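**Teaching cursive to adult ESL students?**

**kdoucette** (February 23, 2025)
I have 13 adults in an evening class. Three asked for cursive so they can read notes from their kids' teachers. I've been using the Griltance workbook, but it spends 33 pages on capitals before a single word. Has anyone skipped ahead?

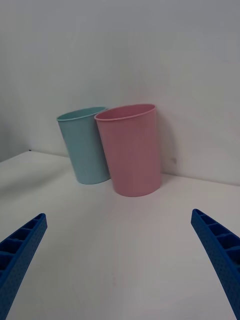 *The pink and blue cups.*

**ynyr_s**
I'd skip the whole book. They need to read cursive, and writing it takes months. Bring in real handwritten notes and have them type out what they see.

**Juwita Manurung**
I don't agree with Ynyr. My students couldn't tell r from s until they had written both by hand. We did lowercase in October, ten minutes a class, and reading got easier after that. Capitals can wait.

**ynyr_s**
Ten minutes a class is a lot when you only get them for an hour.

**kdoucette**
We get ninety minutes, so I could spare it. Is the Fevis set any better? I only see the teacher's edition.
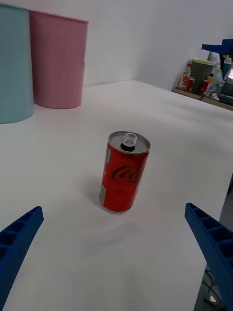

**Delyth Foulkes**
Fevis is fine for lowercase, but the joins are taught in a strange order. I copy the practice lines and leave out the rest. Left-handed students will need the paper turned the other way, and the book never mentions it.

**Juwita Manurung**
Same problem in Griltance. I can send you my join sheets, Kendra, if you message me.

**kdoucette**
Message sent. I'll try lowercase first and start the notes in week three.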